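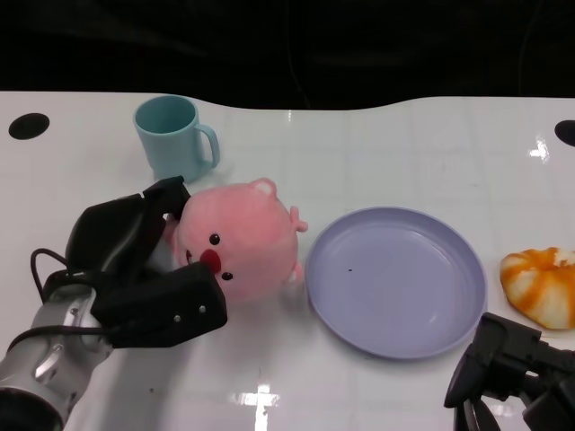

Slide 1. Teal mug and pink plush toy on a white table.

Welcome everyone, give them a minute to find seats. Phones on silent. Mention the fire exit is the one at the back left.

Topic is household water use in a dry year, and what we learned in Hustcombe when the dam got low. I'm Samer Issa, I read meters for the district for a long time and now I look after the billing data.

Slide 2. The town
3,170 connections, nearly all of them houses. One dam, one bore as backup. The bore water is hard and people complain about the taste, so we only blend it in when we have to. Restrictions came in during December.

Slide 3. What the meters showed
Most people guess showers. Showers matter, but the big difference between houses was the garden. Point to the tall bars on the right of the chart. Those are blocks with lawn and a timer.
Pause here. Someone usually asks about pools. Answer: a covered pool lost much less than we expected, an uncovered one did not do well.

Slide 4. Leaks
We wrote to 124 houses where the meter never stopped overnight. Toilets were the main cause, then old garden taps. A running cistern is hard to hear if you live with it.
Explain the food colouring test. A few drops in the tank, leave it for half an hour, don't flush. Colour in the bowl means the valve needs replacing.

Slide 5. Tanks
A 1,000 litre tank sounds like a lot. On a hot week it waters a small vegetable patch and not much else. Still worth having if you already have the roof and the downpipe. Check the first flush diverter before summer and clean the mesh.

Slide 6. Letters and bills
The first letter was too long. We rewrote it on one page with the customer's own daily figure at the top in litres. The calls we got after that were better calls. Read out the old opening paragraph if there is time. Skip if running late.

Slide 7. What I would do differently
Start the leak letters earlier. Send them to landlords as well as tenants. Put the litres per day on every bill, wet year or dry.

Questions. Handouts are on the chair by the door, and the meter reading sheet is on the back page.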